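Tanville Library to Open Evenings and Add a Seed Room

TANVILLE, 9/28/19 - The Tanville Public Library will stay open until 9 p.m. on weeknights and will open a free seed room on its ground floor, thanks to a building fund drive that closed with 3,134 separate gifts from people in Tanville and nearby Brundia.

"We asked for help with the roof and people kept going!" said Gwion Voyle, director of the library. "Kids brought in jars of change. A bowling league passed a hat. I've been here through two recessions and a flood in the map room, and I have never had a month like this one."

The roof work is done, and the money left over pays for the longer hours and for the seed room, which takes over the old periodicals office next to the Triantafyllou Reading Room. Visitors can take home up to five packets a visit, no library card needed. The opening stock holds 685 kinds of vegetables, herbs and flowers, many of them saved by local gardeners - including a pole bean that has been grown on the same Brundia farm for 90 years.
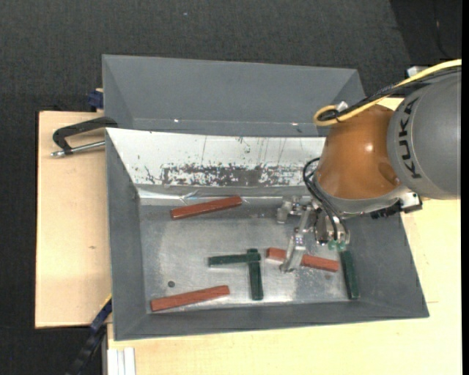 Anyone who takes seeds is welcome to bring some back at the end of the season, but there is no due date and there are no fines. Staff will show first-time savers how to dry and label what they grow (tomatoes are messier than you'd think, so bring a towel). Envelopes and pencils are on the counter.

Evening hours cover the whole building, including the children's floor and the study rooms. Study rooms can be booked at the front desk or by phone. The Lultine bookmobile keeps its present route through the winter, with a new stop at the Brundia post office planned for April.

"A lot of our neighbors get off work at six and we were locking the doors at six," Voyle said. "Now they can come in, sit down with a newspaper, pick out some lettuce seed and go home happy. I can't wait to see the place lit up at night."

The seed room is open during all regular library hours. Donated seeds should be dry, in paper envelopes, and marked with the name of the plant and the year it was picked. Drop them at the front desk.

Media contact: Gwion Voyle, Tanville Public Library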